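DROLTDALE SETS ITS PREMIERE, AND YES, I'M A LITTLE EXCITED

For immediate release
2024-06-22

Hi everyone! I'm Ertuğrul Kahraman, I produced Droltdale, and after a spring of telling people "soon" I finally get to say when. Our six-part mystery series will stream on Kunamau beginning the last week of June, with the first two episodes landing together and one more every week after that. I wanted to write this announcement myself, partly because I've been living with this show for so long that handing it to someone else felt rude.

If you haven't heard of us yet, Droltdale is set in a fictional mill town in the winter of 1974. A county records clerk named Nell Ostrow finds a deed with her own signature on it, for a house she has never set foot in. She goes to see the house (of course she does), and somebody has been paying the electric bill. I won't go any further than that, and please don't ask me at the screening, I'm terrible at keeping a straight face.

The series was created and directed by Barış Kurtuluş, who first pitched it to me in a parking lot while we were both waiting for a tow truck. He had the last scene worked out and almost nothing else. It's still the last scene, pretty much word for word, although the dog is gone.

What I most want to talk about is the house, which everybody on the crew just calls Ağca, after the street sign we hung out front for the first camera test and never got around to changing. It has its own story line, its own lighting plan and more screen time than two of our leads. We looked at a lot of real houses before settling on it, and most of them were too pretty. Barış wanted low ceilings and a kitchen where two people can't pass each other without one of them turning sideways. When we walked into this one he went straight to the kitchen, stood there a minute and asked whether the upstairs was just as bad. It was worse! We signed the next morning.

We shot there for most of the schedule and built only the attic and the back stairs on a stage, so the camera could get up high. The wallpaper in the front hall was printed for us from a scrap our designer had in a drawer, and the kitchen was put back to the early seventies from the floor up. Nell spends a good part of episode three in that room, alone, going through somebody else's things, and there's hardly a line of dialogue in it. It's my favorite stretch of the show.
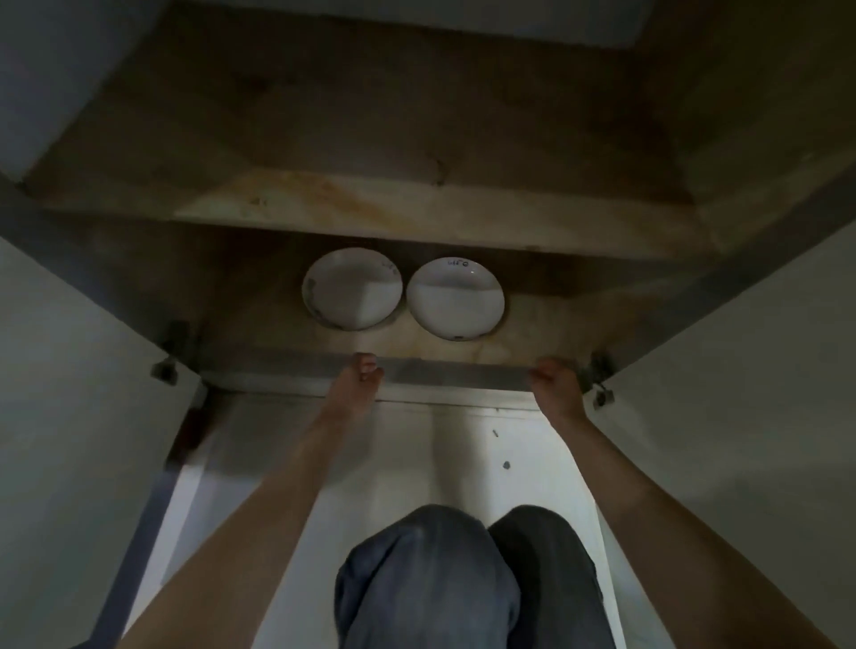 Barış Kurtuluş says he wrote that third episode first, before he knew who had signed the deed, and that he'd have been happy to set all six hours in the kitchen if I'd let him. "The town came later," he told me. "I needed somewhere for her to drive home to, and then I needed her to stop wanting to go home."

The town did come later, and it was a lot of work. Our main street is really three streets in three different places, stitched together with a bus that drives through the cut. The records office is an old savings bank, and the vault you see in the opening minutes is the bank's own. For the church supper in episode four we put out a call for local extras and got 712 replies, which was lovely and also filled up my phone. We couldn't use everyone, but if you were in that supper, thank you, and I'm sorry about the gravy.

The winter is mostly real. We had snow when we needed it for all but one sequence, and on that one the effects team did such a nice job that I've stopped being able to tell which shots are theirs. The music was recorded in the same savings bank after we wrapped, with a small string group set up where the tellers used to stand. It has a bit of an echo and we kept it.

Before the series goes online, we're holding a free preview of the first episode at the Casanix, the old movie palace downtown, with a conversation with Barış afterward. The Casanix seats 2,000 and over 2,000 people have already put their names down, so there's now a waiting list. Get on it anyway, because people always drop out. Doors open an hour ahead and there will be popcorn. Cast members will be around in the lobby before the lights go down, and they're friendly, so go say hi.

A companion podcast starts the same week as the show and will run for 12 installments, two for each episode. The first one is about the deed and how you go about forging a believable county document on a television budget. Later ones get into the locations, the costumes and the music. I host a couple of them, and I'm told I talk too fast.

Stills, the trailer and episode summaries (no spoilers past the second) are on the press page at Kunamau. Critics can ask for screeners of the first four episodes there too. We're holding back the last two until they air, so please don't be mad at me. For interviews with Barış or members of the cast, write to the Droltdale press desk and put your deadline in the subject line. I read that inbox myself most evenings.

Ertuğrul Kahraman
Producer, Droltdale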